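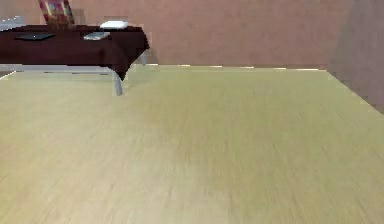

Figure 3. Simulated room with a pale wooden floor and a table draped in a dark maroon cloth.

4.2 Workload of club bowlers

We used the season logs kept by the Virkstead and Huttunen cricket clubs, which record every ball bowled in matches and nets. A bowler entered the sample after 50 overs in league play. That left 18 players, most of them medium pace, and more than 3000 logged spells. Entries from March were dropped — both clubs were still training indoors then, on a shorter run-up.

For each player we compared the balls bowled in one week with the mean of the four weeks before it. Weeks with a sharp rise were marked as high load. We then checked whether the player missed a match through injury in the next two weeks. Rest weeks were kept in the mean, because leaving them out made the rises look smaller than they were.

High-load weeks were followed by missed matches more often than other weeks. The effect was clear at Virkstead and weak at Huttunen, where the squad is larger and bowlers are rotated. Net sessions made up a greater share of the load than either club had expected. Spin bowlers showed no pattern, but there were too few of them to test on their own.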